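2025년 4월 22일, 제어·인식 소프트웨어 정기 회의록

참석: Fitzgerald Escobedo(진행), 인식 담당 2명, 계획 담당 1명, 도구 담당 1명, 기록자
장소: Mollville 사무실 2층 회의실, Böttcher 쪽은 온라인으로 참가

## 1. 지난 회의 확인

3월 회의에서 남은 항목은 두 개입니다. 로그 시간 동기화 문제는 해결되어 닫았습니다. Pulari 설정 파일의 버전 관리 문제는 아직 열려 있으며, 4번 안건에서 다시 이야기했습니다.

## 2. 양팔 쓸기 동작의 제어

쓰레받기와 빗자루를 같이 사용하는 작업에 대해 의논했습니다. 지금의 제어기는 왼팔과 오른팔의 목표 자세를 따로 받습니다. 그래서 빗자루 쪽 팔이 늦어질 때 쓰레받기 쪽 팔은 그것을 모르고 다음 단계로 넘어갑니다. 최근 실행 117회의 로그를 확인한 결과, 이런 어긋남이 9회 있었습니다.

Escobedo 씨는 두 팔의 목표를 하나의 메시지로 묶는 것을 제안했습니다. 계획 담당은 찬성했지만, 메시지가 커지면 100 Hz 주기를 지킬 수 있는지 먼저 측정해야 한다고 말했습니다. 측정은 Jastosar 브랜치에서 하기로 했습니다.

손잡이를 잡은 후의 힘 제한값에 대해서도 질문이 있었습니다. 현재 값은 두 그리퍼가 같습니다. 빗자루는 바닥과 닿으면서 손잡이가 돌아갈 수 있으므로, 좌우 값을 따로 설정할 수 있게 파라미터를 나누기로 결정했습니다.
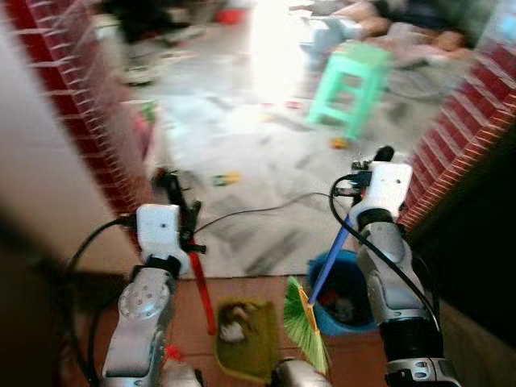
힘 제한값의 초기값은 바꾸지 않습니다. 파라미터만 먼저 나누고, 값의 조정은 측정 결과를 본 다음에 합니다. Böttcher 쪽에서는 파라미터 이름이 바뀌면 자기들의 실행 스크립트도 고쳐야 한다고 했습니다. 이전 이름도 다음 릴리스까지는 읽을 수 있게 남겨 둡니다.

## 3. 인식

- 바닥의 작은 쓰레기 검출: 어두운 타일에서는 결과가 좋지만, 밝은 회색 타일에 강한 빛이 들어오면 놓치는 것이 많습니다. 노출 보정을 검출 앞에 넣는 방법과 학습 데이터를 추가하는 방법을 비교하기로 했습니다.
- 문턱: 문턱 양쪽의 바닥이 서로 다른 평면으로 나뉠 때가 있습니다. 계획기는 이 경계를 장애물로 판단하고 쓸기 경로를 짧게 만듭니다. 높이 차이의 허용값을 설정 파일로 옮깁니다.
- 사람 검출: 서 있는 사람의 평가 결과는 97점으로 기준을 넘었습니다. 누워 있는 사람과 몸의 일부만 보이는 경우는 평가 세트에 없다는 지적이 나왔습니다. 이 경우를 추가하기 전에는 합격으로 기록하지 않습니다.
- 케이블: 팔의 케이블이 카메라에 들어올 때 바닥의 물체로 잘못 분류됩니다. 팔의 관절 각도로 마스크를 만드는 코드가 있으나, 케이블은 모델에 없습니다. 마스크의 폭을 넓히는 임시 방법을 먼저 시험합니다.

## 4. 도구

Pulari 뷰어에서 긴 로그를 열면 처음 화면이 나올 때까지 시간이 많이 걸립니다. 도구 담당이 색인 파일을 미리 만드는 방법을 설명했고, 반대 의견은 없었습니다.

설정 파일의 버전은 로그 머리 부분에 커밋 번호를 저장하는 것으로 정했습니다. 커밋하지 않은 변경이 있으면 그 표시도 같이 저장합니다. 실행을 막을지에 대해서는 의견이 나뉘어 결정하지 못했습니다.

## 5. 할 일

| 내용 | 담당 |
|---|---|
| 묶음 메시지의 주기 측정 | 계획 담당 |
| 힘 제한 파라미터 좌우 분리 | Escobedo |
| 노출 보정 비교, 사람 평가 세트 추가 | 인식 담당 |
| 마스크 폭 시험 | 인식 담당 |
| 로그 색인, 커밋 번호 저장 | 도구 담당 |
| 실행 스크립트에서 파라미터 이름 확인 | Böttcher |

다음 회의 날짜는 주기 측정이 끝난 후 메일로 알립니다. 회의록에 틀린 부분이 있으면 기록자에게 연락 부탁드립니다.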